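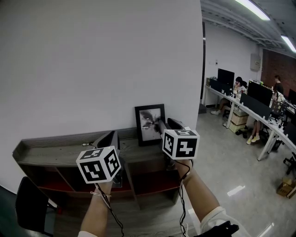
Handheld grippers raised towards a framed picture on a low cabinet.

Leif Viklund's report on the October fault at Limthorpe runs to 14 pages and blames a cable. I think it lets the rest of us off lightly. The left gripper stopped reporting its jaw position at nine minutes into a session, and the software went on saving files as if all was well.

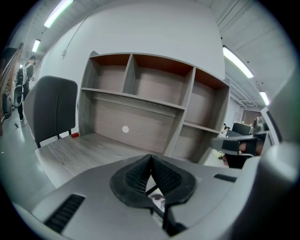
A loose plug costs very little to fix. Four days of recordings with a frozen jaw reading cost a good deal more, and Tarkach had already trained on them when Laimutė Jankauskaitė spotted the flat line.
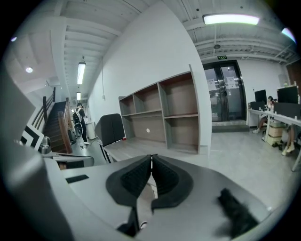 Viklund wants a cable check every morning. Fine, but a plug can work free at ten past nine. The recorder should stop when a sensor goes quiet, and it should make a noise about it. Ivar Lindqvist asked for that alarm in the spring and was told it would annoy people. It should.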